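Home | Reviews | Kitchen | Office | Cleaning | About | Search

Jandent lidded bin, long-handle version: six weeks in

Posted 2019-09-05 by Rogério Lopes

OK quick one, because three people asked after the mop bucket review and I keep putting it off. This is the Jandent, stainless body, yellow lid. Bought it for the office we share with the Plistia people. Paid full price, nobody sent it to me.

Short version: good bin, fussy lid, get it if you have carpet and hate bending down. Skip it if you want something you can shove in a cupboard.

Why a new bin at all. Old one was a plastic swing-top, one of those Xavier ones, and the swing part had cracked on one side so it hung open and you could smell Tuesday's tuna by Wednesday lunch. Glued it twice. Gave up.

Setup. Comes in a flat-ish box, body already in one piece, lid and pole separate. Four screws, a bag of washers, one sheet of instructions with tiny drawings. I did step 3 before step 2 and had to take it apart again, my fault, but the drawings don't help. Gervásio did the second one (yes we bought two) in 13 minutes while eating a sandwich. Mine took me most of an hour. Put the lid on last, whatever the sheet says.

The body. Really nice. Thicker than I thought for the price, rounded corners so you don't bark your shin, and the rim has no sharp bit anywhere, I ran a thumb all the way along to check. Shows fingerprints like crazy. If that bugs you keep a dry cloth near it. I wipe it Fridays and otherwise dont look.

One dent so far. Somebody's chair. Low down, you would have to know it's there.

Bags. Takes ordinary bags, you fold the top over the rim and it mostly stays. Mostly. A heavy bag slides down on the side where you throw things in, and then you are fishing the edge back up with two fingers. Skosatura sell a band for this and I tried it on ours, fits fine, but then changing the bag is slower. Took it off again. The blue bags from the corner store hold better than the thin white ones, no idea why, a bit more stretch I guess.

Don't buy the Jandent own-brand bags. Same size, twice the money, and they split at the seam on me two times in one week.

The lid. So this is the bit people want to know about. It's big, shallow, bright yellow, and you can spot it from the other end of the room, good for visitors who always ask where the trash is. Flat on top so of course people put coffee cups on it. Then the next person lifts it and, well. I taped up a note. Note got coffee on it.

Opens smooth. No squeak yet. It's light enough to lift with one hand, and it gives you a wide opening, so you can push stuff well down into the bag without rubbing your sleeve on anything. My grumble is that it wants to come back down sooner than I do. Fine for dropping in a napkin. For anything bigger, like when you're pressing down a heap of wrappers to get one more day out of the bag, you want a hand keeping it up the whole time.
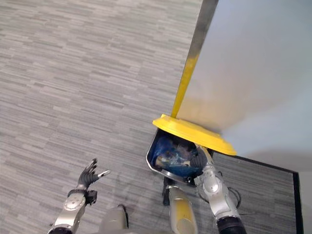
Also a pain at bag change, same reason, so I do it with my elbow under the lid and both hands on the bag. Looks silly, works. Gervásio says prop it with a ruler. A small catch would fix the whole thing and I wrote to Jandent to say so, got back a form letter with a case number, 2585, and nothing since.

The pole. Gray up top, yellow lower down, and it's long. Longer than I pictured from the website. Handy to grab without stooping, my back says thanks. But measure your spot first!! Ours went next to the wall and I had to shift it out a little so the pole wasn't scraping the panel. Won't go under a counter, don't even try.

On carpet it's steady enough. I was worried it would rock and it doesn't. On the tile in the hallway it slid a bit when I nudged it with my foot, so if you've got hard floors maybe a mat. The carpet does hide crumbs that miss, not the bin's fault, but vacuum behind it or you'll be sorry.

Cleaning. Warm water, dish soap, dry it right away or you get spots. The lid wipes clean in no time. Only annoying place is the join where lid and pole meet, gunk gets in there. Old toothbrush.

Smell. Better than the swing-top by miles with the lid shut. Not airtight, not claiming it is.

Would I buy it again, yes, did already. Four out of five. The missing star is the lid catch. Will update if the screws come loose, have tightened them once so far.

Next week the desk lamp, if it ever ships.

Comments (4)

mopandgo811: Have the same one in gray. Lid drops on my wrist every single time. Does the ruler trick mark the rim?

Gervásio Medeiros: It doesn't if it's a plastic ruler. And it was half a sandwich.

dottie1964: Does it come shorter? I'm 5 foot nothing and my kitchen has low shelves.

Rogério Lopes: @dottie1964 there's a version with no pole, same body I think, haven't tried it. Check the lid on that one before you pay, the hinge looked different on the website.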